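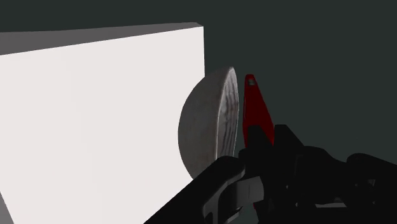
Can I use the Turdale word list in a commercial spelling game?
You can, as long as you keep the credits file with it and don't sell the list on its own.

Turdale Dialect Word List, release 7

A list of 909 words and sayings collected in and near Turdale, with meanings, rough pronunciations and, where we could get two people to agree, a note on which end of the valley uses them. The upper end maintains that the lower end doesn't speak dialect at all, merely mumbles. The list takes no side on this.

What you get
words.csv, the list itself
sayings.csv, anything longer than three words
sources.txt, where each entry came from
credits.txt, which must travel with the rest

Columns in words.csv
word: the headword, lower case
variants: other spellings, split by semicolons
meaning: in plain English, or as plain as the word allows
area: upper, lower, both or disputed
weather: y or n

The weather column was added in release 4, when we noticed that 300 of the entries were to do with rain. It is handy for filtering them out. One user wrote to ask for a list of words for sunshine. There are 8, and most are sarcastic.

Spelling
There is no standard spelling. We settled on the one used in the old Fallari almanac wherever it had the word, and guessed after that. If your grandmother spelt it differently, send her version and it will go under variants. It will not go under word, however many times you write in.

Loading
The files are UTF-8 with commas. Earlier releases used tabs, except on the lines that didn't. The Sistus importer reads them as they stand. Salehi users need to turn off automatic dates, or "marchen" (to walk crossly) becomes a day in spring.

Known problems
"Slaithe" appears twice, with opposite meanings. Both are right.
The insults are better covered than anything else. People were generous with them.
Pronunciations were written down by ear, by several ears.
Farming words are thin after the letter P.

Changes in this release
Added the words gathered in November
Moved "nobbut-wet" from sayings to words
Removed an entry that was a brand of biscuit

Corrections
Open an issue with the headword in the title and say where you heard it. "Everyone knows that" is not a source, though it is currently cited for several entries and we are working through them.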